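Ticket 2089: Belora craft caddy, tape rolls keep slipping
Opened by: Jussara Batista
Status: open, waiting on customer

Hi again, me with the caddy! Quick recap for whoever picks this up at Traltis. I put my Belora together on the white table in the sewing room, all fine, and then the two tape rolls started creeping sideways whenever I pulled a length off. I was halfway through labelling 29 bags for the Osholm fair, so you can imagine my mood.

I've tried swapping the rolls over (no change) and pushing everything down harder (a bit better, then worse again). Arlindo Brito on your helpline suggested leaving the grey fabric well out of the way in case threads get in the works, so I've shoved that to one side. 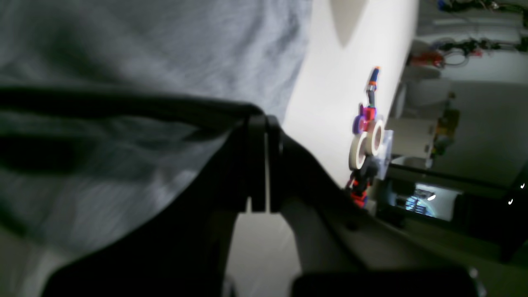 Should the two rolls be the same width?
Matching widths work best, as a narrow roll next to a wide one has room to wander.

Right, that was from your help page and mine do match, I've had the ruler out. So I'm stumped. The purple piece feels firm enough and I haven't touched the blue tube with the orange end.

Reply from Rogério Marinho: Hi Jussara, could you take both rolls off, wipe the clear plate with a dry cloth and try one roll by itself? Let me know which side slips.

Will do it tonight after tea and report back!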